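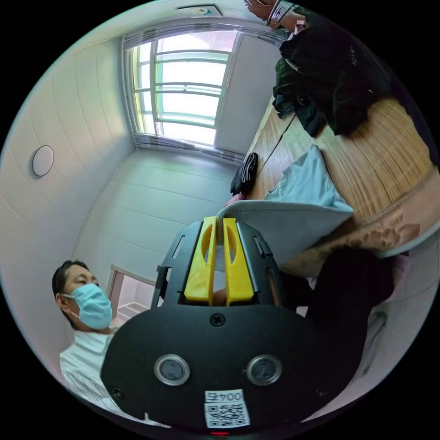 Yellow fingers on a folded edge, one of the hand-held grippers you'd be using.

Do you fold laundry without thinking about it? Come fold ours! I run the gripper comparison at Steltness, up on the second floor in Brurkby, and I'm looking for people to spend an afternoon picking up cloth with four different hand-held grippers and telling me which ones drive them nuts.

You don't need to know a thing about robots. I'd almost prefer it if you didn't — people who build these things all hold them the same way, and I already know what they think. You'll sit or stand at a table, grab a towel or a shirt by the edge, lift it, fold it, and move on to the next one. Then we swap the fingers and go again. The Tuvden set has a softer tip and the Hosseinzadeh set closes faster, and I've got my own favorite, but I'm keeping quiet about it until you've tried them all.

Each gripper carries its own cameras, so your hands and the table will be recorded, and you may show up in the background of someone else's clips. There's a consent form, and please read it before you sign. Masks are welcome if you like to wear one.

We've done 47 sessions and want to reach 195 by April. A session runs from 1 to 4 in the afternoon with a long break (there's decent coffee). You need to be 18 or over and okay with holding something in one hand for a while. Left-handed folks, please please sign up, we're really short on you!

Pay is $25 an hour, plus your bus fare. Use the sign-up form on the Steltness page and put "cloth" in the subject box, along with which hand you use and any afternoons you can't do.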